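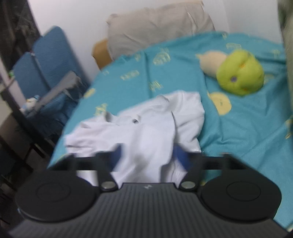

Most of the wear on a cotton shirt happens in the laundry. Textile labs have measured the effect for decades by weighing dryer lint, counting broken fibers under a microscope and pulling strips of washed fabric until they tear. The results vary with the weave and the machine, but the direction is the same. Heat, water and tumbling remove more fiber than a day at a desk does.

Nanna Damgaard runs the wash room at Skulusis, a small testing firm that works for uniform suppliers. Her group recently finished a long trial on plain white cotton shirts, 1243 of them, split between line drying and tumble drying. Of those, 1033 were still fit for wear at the end. The rest were pulled for collar fraying, seam failure or yellowing that did not respond to treatment.

"Collars go first," Damgaard says. "The fold is a hinge. Every wash bends it while the fibers are swollen."

Cotton takes up water readily, and the fibers swell across their width as they do. Swollen fibers crowd each other inside the yarn, the yarn shortens, and the cloth draws in. Much of what people call shrinkage is this release of tension left over from weaving and finishing. A shirt pulled flat by hand while damp will recover part of its length. One that has been dried hard and hot will recover less.

Yellowing is a separate problem. Skin oils settle in the cloth and oxidize over weeks of storage, so a shirt put away looking clean can come out of the closet with a tan band at the neck. Antiperspirants containing aluminum salts add stiff patches under the arms. Chlorine bleach is the usual response and often a poor one. It weakens cellulose, and on some resin-treated fabrics it leaves a yellow cast of its own.

Tomomi Miyazaki, a detergent chemist who advised on the trial, prefers oxygen bleach and a long soak in warm water. Enzymes need time, she says, and the short cycles on many home machines do not give it to them. She also recommends using less detergent. Surfactant left in the cloth holds soil, and the next wash has to remove both.

Optical brighteners complicate any judgment by eye. These dyes absorb ultraviolet light and give back blue, which offsets yellow. A brightened shirt may look cleaner than an unbrightened one with the same soil load. Skulusis reads its samples with the ultraviolet part of the lamp filtered out, then again with it included, and reports both numbers.

Folding matters less than expected. Shirts kept folded for 10 weeks showed creases that pressed out fully, provided they had been stored dry. Shirts put away slightly damp kept a faint line at the fold and, in 2 cases, grew mildew.

The next trial will cover cotton and polyester blends, which hold oil more stubbornly and pill at the cuff. Damgaard expects it to start in July – the washers need new bearings first.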